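Bristside clear parts tray, 6 months in

Quick one, I have a box of fittings to get through before lunch.

Bought four of these in March. Clear plastic, no lid, no dividers. Wanted something for small metal bits, the little cylinder fittings and short rods and rings that end up under the bench every single time. Was using a cereal bowl before. Don't laugh, the bowl was fine until it tipped.

The good. You can see through the sides, so no lifting the thing up to check if there's one part left in the corner. Bottom is flat, sits flat, doesn't rock. Washes out with dish soap. Mine gets a wipe most evenings and a proper wash when the oil builds up. Still clear enough. Some fine scratches on the bottom from rings getting dragged around, only see them under the lamp.

Stacks okay. Four high is my limit, after that it leans.

The not so good. It's slippery on a smooth worktop. Reach in for something at the back and the whole tray scoots off. I cut a square of shelf liner and stuck it under, problem gone, but I shouldnt have to. Also the corners are a bit too square. Tiny rings get in there and you need a fingernail or tweezers. The Merodgate one has rounder corners and I'd call that the better shape, but you can't see into it and it costs more.
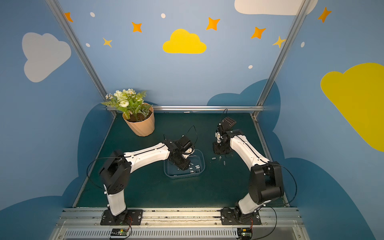 Noise! Metal on hard plastic, tip a handful in and everybody in the room looks up. Kamol Chantharasri across from me asked if I could "pour quieter". A scrap of felt in the bottom helps, but then you lose the see-through from below, and the felt gets grubby fast.

Dropped one off the bench, 90 cm or so my guess was, turned out the bench is exactly that. One hairline crack near the rim. Still using it. Wouldn't put anything heavy in that one now.

Size wise, good for a small job. A few parts in, a few parts out on the table next to it, room for your hand. If you're sorting hundreds of pieces get something with compartments, Zidis does one. I haven't tried it so no opinion.

Would I buy again, yes. Probably another four. Would pay a little extra for rubber feet, if anyone at Bristside reads these.

4 out of 5. Minus one for the sliding.

Solomiia Tkachuk

6 comments · 4 shares

Recent reviews
Merodgate round-corner dish, small
Kongkaew bench lamp, long arm
Zidis sorter with compartments: first look by Ratree Chuensuk
Shelf liner compared, cheap vs not cheap
Tweezers for tiny rings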